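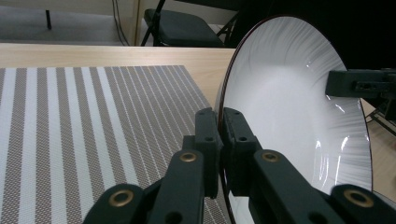 Wer einem Roboter das Umsetzen eines Tellers mit zwei Händen beibringt, hat zu viel Zeit, schrieb ein Leser unter den ersten Teil dieser Anleitung, eine reiche doch. Der Mann hat vermutlich nie zugesehen, wie ein einzelner Greifer einen großen Teller am Rand anhebt und der Teller sich langsam um die eigene Achse verabschiedet.

Teil 2: Zweihändig vorführen mit handgeführten Greifern
Stand: 12. Feb. 2020

Ihr braucht zwei Handgreifer, den Rekorder von Nilteck und einen Teller, an dem niemand hängt.

1. Beide Greifer einschalten und die Uhren abgleichen. Stuster zeigt den Versatz in Millisekunden an. Bei uns stand da beim ersten Mal 1.294, die linke Hand lebte also gut eine Sekunde in der Vergangenheit. Mehr als 12 solltet ihr nicht durchgehen lassen.

2. Aufnahme starten, dann erst zugreifen. Die erste Hand fasst den Rand, die zweite kommt von der anderen Seite. Der Rand gehört zwischen die Fingerpolster, die Glasur ist glatt genug.

3. Teller aufrichten, kurz halten, ablegen. Bitte in dem Tempo, in dem man bei den Schwiegereltern abräumt.

4. Erst loslassen, wenn der Teller liegt. Klingt albern. In unserem Datensatz Farina gibt es 319 Vorführungen, und 5 davon enden mit einem Geräusch.

5. Nach jedem Durchgang Teller und Unterlage ein Stück verschieben. Sonst lernt das Modell eine einzige Stelle auf dem Tisch auswendig.

Missglückte Griffe nicht sofort löschen. Wer nachfasst und den Teller rettet, hat eine brauchbare Korrektur aufgenommen. In Britthorpe exportiert man solche Läufe mit dem Kürzel „korr“.

Teil 3 kommt im Mai, dann mit Besteck.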